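4.2 Folding a sweater for the Etari drawer insert

Each compartment of the insert takes 2 folded sweaters. Use a bed or a large table, and pull the cover smooth where you will be working.

1. Close any zipper or buttons and empty the pockets.
2. Lay the sweater flat and spread both sleeves straight out to the sides.
3. Smooth the body from the neckline down to the hem. Do not pull on the ribbing – it stretches.
4. Fold one side in to the middle, then lay the sleeve back down along the fold. Repeat on the other side.

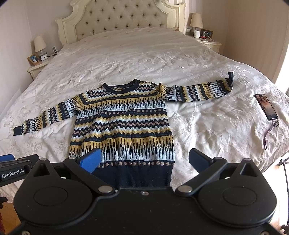 5. Bring the hem up to the neckline. For thick knits, fold in thirds instead.
6. Set the sweater in the compartment with the folded edge up.

Note: If a cuff turns up at the end of the sleeve, flatten it before step 4. A doubled cuff leaves a lump in the stack.

Caution: Do not press the drawer shut on a full compartment. Move one sweater to the Padau shelf box (part 3756) and see section 4.3.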